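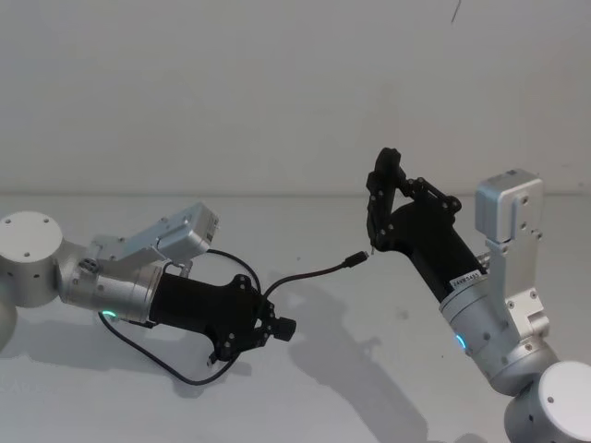 Why does the Moon change shape?

June
By Dionysis Economou

The Moon is a ball of rock. It makes no light of its own. The light we see comes from the Sun and bounces off the Moon towards us.

Half of the Moon is nearly always lit by the Sun, just as half of the Earth is in daytime. But the Moon travels round the Earth, so we see the lit half from different sides. Sometimes we see all of it – a full Moon. Sometimes we see only a thin curved strip, called a crescent.

At new Moon the lit half faces away from us and the Moon is very hard to find. It takes about a month to go from one new Moon to the next.

Try it with an orange and a lamp. Make the room dark, hold the orange at arm's length and turn slowly on the spot. Watch the bright part grow and shrink. Never look straight at the Sun, even with sunglasses on.

Comments

Class 4, Pollmont: We used a tennis ball and it worked.

Udura: Why can I see the Moon in the morning?

Dionysis Economou: It is often up in the day, Udura. The sky is brighter then, so it looks pale.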